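Prumska Printed Ribbon and Packing Tape

A box is the first thing your customer touches, so it should say your name. At Prumska we print ribbon and paper tape for small shops, bakeries and soap makers who want their parcels to look finished also from the outside.

Our ribbon is sold in rolls of 50 yards and the paper tape in rolls of 70 yards. You can choose one or two ink colors. Please send your logo as a vector file, because from a small photo the thin letters become not sharp. If you don't have such file, Joon-young Chae in our drawing room can prepare it for a small fee. 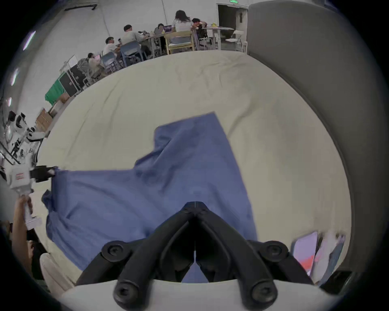

Can I order only one roll?

The smallest order for printed ribbon is four rolls, and they must all carry the same print. Paper tape we sell also by single roll, but the price per roll is then higher.

After your order we send a proof by e-mail. We start to print when you have answered it, and the rolls leave us in 17 working days. In October please count one week more, as many shops prepare for the holidays at the same time.

Ribbon widths: narrow, medium, wide
Ribbon finish: Skerkum (satin) or Gremard (cotton)
Tape: brown or white paper, water activated
Full carton: 900 yards of narrow ribbon

Colors on the screen can differ a little from the printed ones. A sample card is free with the first order, or you may ask for it before from Iolo Prosser at the sales desk.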